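Tag der offenen Tür bei Zelenák: Leim, Späne und ein sehr langer Rundgang

Im Oktober öffnet die Möbelfabrik in Nivville ihre Tore, und halb Nivville geht hin, schon wegen der Suppe. 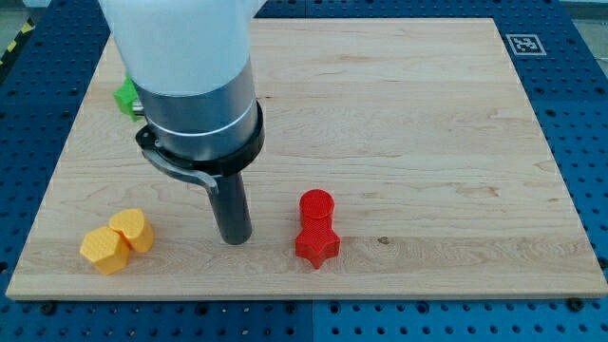
Von Lenka Hudec | Rubrik: Unterwegs

Der Bus 16 hält direkt vor dem Werkstor, allerdings auf der falschen Seite einer Straße ohne Zebrastreifen. Wer es hinüber schafft, bekommt einen Besucherausweis mit fortlaufender Nummer. Meiner trug die 741, was mir um zehn Uhr morgens etwas optimistisch vorkam, bis ich die Schlange vor der Suppe sah.

Geführt wurde unsere Gruppe von Ctibor Matoušek, einem Mann mit leiser Stimme, den man neben die lauteste Säge des Hauses gestellt hatte. Von seinem Vortrag über die Trocknung von Buche habe ich jedes dritte Wort verstanden — es ging wohl um Geduld. Im Holzlager war es dann still, und er blühte auf. Eiche rieche nach Essig, Kiefer nach Ferien, und bei Pappel solle man lieber nicht so genau hinriechen. Wir rochen natürlich alle an der Pappel. Er hatte recht.

Zelenák baut vor allem Stühle. Der bekannteste heißt Clakier, steht in jeder zweiten Kantine der Gegend und klappert nach ein paar Jahren so, wie er heißt. Im Werk hört man das nicht gern. Das neue Modell, der Tellero, sei in dieser Hinsicht »deutlich ruhiger«, sagte Matoušek. Ich durfte zehn Minuten darauf sitzen und kann das bestätigen, wobei ich mich auch kaum bewegt habe.

In der Polsterei durften Kinder Knöpfe beziehen. Die meisten Knöpfe wurden von Vätern bezogen, verbissen und mit heraushängender Zunge. Eine Halle weiter gab es Reststücke zu kaufen, nach Gewicht, und ein älteres Ehepaar stritt sich sehr höflich darüber, ob man zu Hause wirklich noch ein Brett brauche. Sie gingen mit vieren.

Die Suppe war eine Kartoffelsuppe mit Majoran und kostete nichts. Das Brot dazu war vom Vortag, die Sitzgelegenheiten durchweg Clakier. Es klapperte beim Essen erheblich.

Zurück fuhr ich mit einem Beutel Eichenklötzchen, für die ich noch keine Verwendung habe. Der Bus hält auf dem Rückweg übrigens auf der richtigen Straßenseite.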